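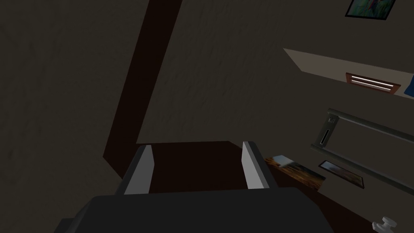 Left gripper view in the simulator, fingers open. Kolard open day, June.

benchrat
Got back from the Kolard open day. They had the simulator up on a big screen and let people drive the left arm, 2 minutes each. The task was tidying a room. I never managed to pick anything up. Has anyone else been?

tmills_04
I went in the afternoon. The line was long. I liked that they showed the gripper view, since most demos only give you the wide shot.

oldservo
I didn't like it. Dim room, brown floor, everything tilted. Try judging distance to those two framed pictures on the floor from there. The Jillis demo had a plain overhead view and my kid could drive it.

benchrat
The tilt goes with the wrist, so you can level it out. Took me most of my turn to find that.

oldservo
Then they should say so before your turn starts.

pat_in_back
They did in the morning group. The guide said the room is one of 300 layouts and the full set of recorded runs is 2,583. I asked how many were failures and didn't get a number.

tmills_04
Same question got asked in ours. No number either.

gearhead_lou
Did they show any real hardware? I'm not driving two hours for a screen.

benchrat
One Leller arm behind a rope, powered off. The simulator was the main thing.

gearhead_lou
Skipping it then. Gaillard lets you handle the fingers at theirs.

pat_in_back
I'd still go. The talk on contact modeling was good and they took questions until closing.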